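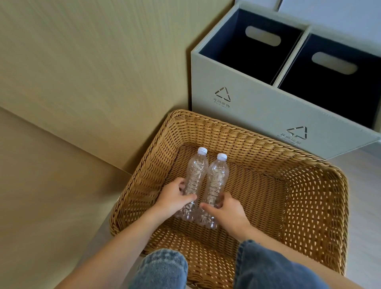 Slide 1: two bottles, one basket.

Leave this one up while people are finding chairs. Don't talk over it yet. Wait for the coffee line to thin out.

OK, hi everybody, thanks for coming out. I'm Anikó Dudás, I live over on the Tomar side of the creek, and I've been asked to talk for 30 minutes about empty bottles, which my sister thinks is the funniest thing she has ever heard. (Pause. If they laugh, great. If they don't, keep moving.)

So what you're looking at is pretty much my whole system. A wicker basket on the floor, a couple of plastic bottles with the labels off, and two hands. I like a basket you can reach straight down into. I tried the tall bin with the swing lid, I tried bags on a hook behind the door, and I kept walking past both of them and leaving the bottles next to the sink. A low basket with a wide top I will use, even when I'm tired and carrying something else.

Talk about the weave for a minute. See the diamond gaps up the sides? I love those. Air gets through, and if a bottle still has a little water in it you don't end up with a puddle sitting in a plastic tub smelling like a pond. Put a folded newspaper underneath if you have wood floors. I learned that in March and I have a ring by the back door to prove it.

Laying them down. Ask for a show of hands: who stands their bottles up? Who just throws them in? I'm a lay-them-down person, side by side, all the caps pointing the same way. Bottles are narrow at the top and wide at the bottom, so once the first row is in you can flip the second row around and the shoulders tuck in next to the bases. My best is 33 of the small ones in a basket at home, and yes, I took that number to dinner with me and told everyone.

(Do the demo now. Bottles are in the tote under the table. Have somebody from the front row come up and lay the second row, people like that.)

Caps. This is the one I get asked about more than anything! The bottles on the slide have their white caps screwed on, and at the Norkgate drop-off that's how they want them. Caps on, label off. The little sorting place on Lirkari Street wants caps in a separate bag. Check before you load the car. I once stood in the parking lot unscrewing caps in the rain with my hood up, and I don't recommend it.

Crushing. The plastic on the slide is crinkled, you can see the light catching on all those ridges. I don't go for totally flat. Flat ones slide around and work their way down into the corners, and then you're digging. A bit of a squeeze in the middle, cap back on tight, and it holds that shape. If your drop-off uses the machine that reads bottles one at a time, ask them first, since some machines spit out anything squashed.

Labels. Warm water, ten minutes, peel from the seam. If it's the stubborn glue, rub some cooking oil on it and go do something else. My kids will peel labels for screen time. That rate has gone up and I'm not happy about it.

Story if there's time: the Wangate picnic. We filled the trunk and the back seat and came home with 132 bottles, and I did every single one of them on the kitchen floor with the radio on. Took me 2 evenings. My knees were shot, so if you're doing a big batch, put the basket on a bench or sit on a low stool with it between your feet. Much better.

Emptying. Carry it with both arms under the base. I know the rim looks like a handle! It's thick and it feels strong, but wicker gets pulled out of shape if you keep lifting it by one side, and then it leans forever. Tip it out slowly over the bin. Once a month take it outside, turn it over, and give the bottom a good whack, then go over the weave with a dry paintbrush for the crumbs.

Questions I'll probably get:
Milk jugs? Yes, but rinse twice and keep them in their own bag, they hog the basket.
Can I line it? An old pillowcase works fine. I don't bother.
Where did I get mine? Yard sale. Sorry. Look at the thrift store by the post office, they usually have a stack near the lampshades.

Sign-up sheet for the next carpool to Norkgate is on the back table by the cookies. Pen's on a string. Please leave it on the string.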